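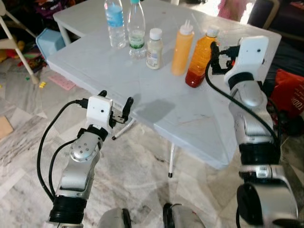 Bottle row, both arms, right gripper by the red and amber one.

October, start 4:25. Working on the house rules for running arms in a lived-in room. The Doucette bench rules assume a fenced cell, so half of them don't carry over.

Rules as they stand tonight:

- Caps on before the arms get power. Check each one by hand.
- Label every bottle with its contents, including plain water.
- No glass on the table. Plastic only until the grip force limit is signed off.
- Anyone not running the session stays on the far side of the table. One person holds the stop button and does nothing else.
- Cable loops get checked at both wrists before each block. Log it on sheet 19.

Open item - the floor. The draft says "keep work area clear," and that is too vague to audit. I want a marked boundary, and a plain statement that anything inside it is either on the task list or gets picked up. Cloth, cardboard and thin sticks should be named in the rule. They lie flat and people step over them.

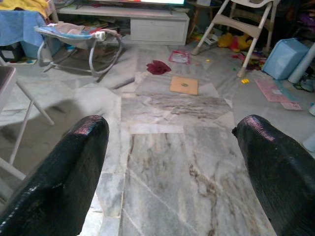 Jadwiga Urbańczyk disagrees with the boundary and wrote in the margin that tape on polished tile lifts at the corners and becomes one more thing to trip on. She would rather set the limit in software and have the operator walk the floor before each block, initials on the sheet.

Fair point on the tape. Kept the walk, kept the initials. Software limit goes in as a second line - it protects the arm's reach but says nothing about feet.

To do: send the draft to Skernar, ask which version of form 628 they use now. Recheck the stop button cable.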